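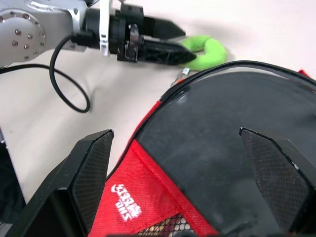
Red lower section of the bat case, with the mesh pocket.

I've been sorting out my table tennis gear before the club season starts in February, and the case got its turn this morning. It has a dark, glossy upper part and a red lower part, with a white mesh pocket on the red. My rule for the pocket is small items only. Anything thick pushes against the bat and marks the rubber.

The bat is a Bikau blade with Widmer rubbers, 39 mm handle to shoulder. Delyth Kemeys glued them for me at Tanari and trimmed the edges. I wipe both sides with a damp sponge, let them dry for 10 minutes, then put the film back on before the bat goes in. Never zip it up damp.

For storage I lay the case flat, head end to the back of the shelf. Standing it on the handle end puts all the weight on one seam, and that's how my old Bavus case failed.
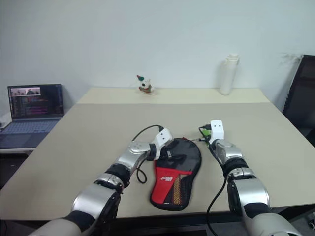 What stays out of the case

Spare balls, the towel and the glue all travel in the backpack. The glue leaked once and took the colour out of the lining.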